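Every few months somebody shares one of those "tame your cables in ten minutes" posts, and every few months I read it and think, whose cables are these?

The latest is from Skurnudora, who sell a set of 37 fabric ties and a zip pouch. The pitch is that you coil, tie, label, done. I have owned ties. I now have a drawer with ties in it.

They also say the average home has more than 200 cables. I would love to see the workings. Did they count the one inside the toaster?

Went and looked anyway. My drawer had 17, and I could name the job of five. The rest are "probably the old speaker" and "might be for the camera".

The advice is always to bin anything you can't match to a device. I did that in November. You can guess which lead I needed by the end of the month.

Then there's coiling. Over-under, figure of eight, round the hand, round the elbow. People get very firm about it. I've tried most of them and the drawer has the same opinion of all of them.

White charging cables will at least hold a loop for a bit. Thin black ones do as they please. Lay one on a table and it sprawls, whatever video you watched first.

Ramusau have a wooden box with slots for this, by the way. 122 quid. For that money I could replace every cable I own and keep the new ones in their packets — which might be the best storage system going.

So no, not buying the pouch. Two out on the table so far, 15 to go, and I'm giving it until teatime before they all go back in the drawer.

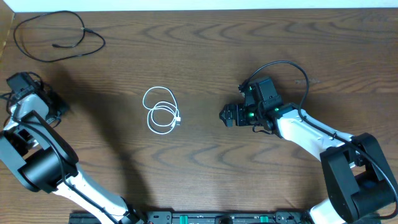
White one coiled, black one less so.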